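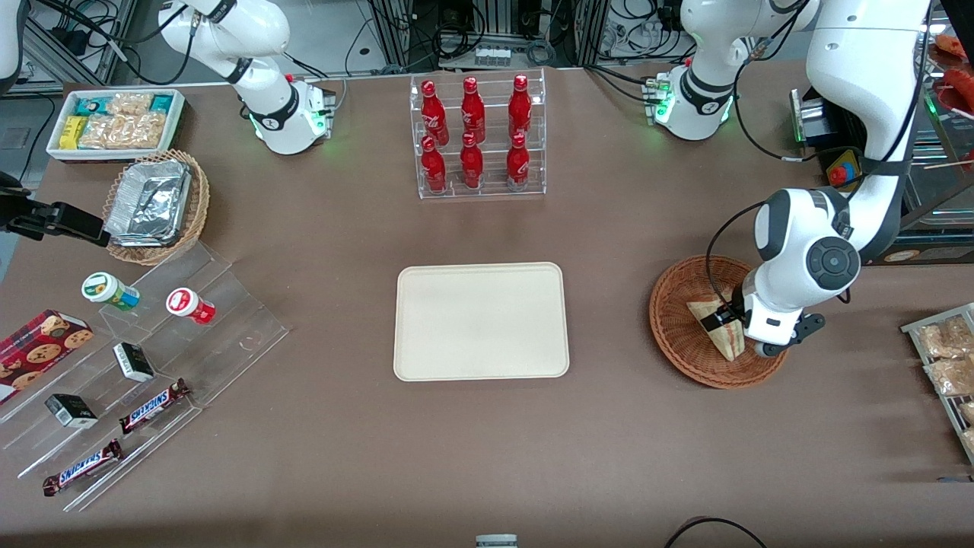

By Marion Yule

Varkudden Press has opened sign-ups for its winter reading challenge, which begins in November and runs for 8 weeks. The challenge is free and open to readers anywhere, with or without a blog.

The theme this year is first contact. Readers choose 3 books in which people meet someone or something from elsewhere, and post a few lines about each one on the challenge page. Novels, story collections and comics all count. Audiobooks count too. Rereads are fine as long as the post is new.

The press will give away 300 printed bookmarks to go with the challenge. They were drawn by Unnur Ladefoged, who also did the covers for the Skatis books, and show the lighthouse, the ferry and the long stair from the first volume. Bookmarks go out by regular mail in the order sign-ups come in, one to a household. A black-and-white version for coloring in can be printed from the challenge page at any time.

"I drew the stair first and it was much too tall for the page," Ladefoged said. "A bookmark is a good shape for it. I wish I'd had that shape for the cover."

The challenge opens with a live reading online on a Wednesday evening at 7 p.m. Kilian Reisinger will read the first chapter of Farnix, his new novel about a survey crew that picks up an answer to a message it never sent. Ewan MacRitchie will read a short story and take questions afterward. The reading will be recorded and left up until the challenge closes.

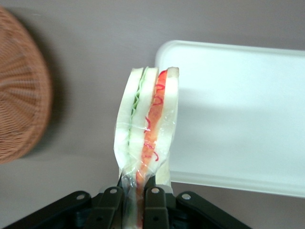

Readers who want to talk about the books as they go can join the weekly discussion thread, which Dirk Kettler will run again. Spoilers should be marked with the chapter number. Last year's threads are still open for reading but closed to new comments.

Everyone who finishes will be entered in a drawing for a signed copy of Farnix. A second drawing, for a set of all the Skatis paperbacks, is open to school and public libraries that sign up as a group. Groups need one contact person and can share a single reading list.

"Last year I read two books I would have walked right past in a store," Kettler said. "One of them I didn't like, and that was the longest thread we had."

To sign up, fill in the form on the challenge page with a name and an email address. A mailing address is needed only for the bookmark. Sign-ups stay open through the second week.

Press contact: Marion Yule, Varkudden Press. Review copies of Farnix are available on request in print or as an e-book.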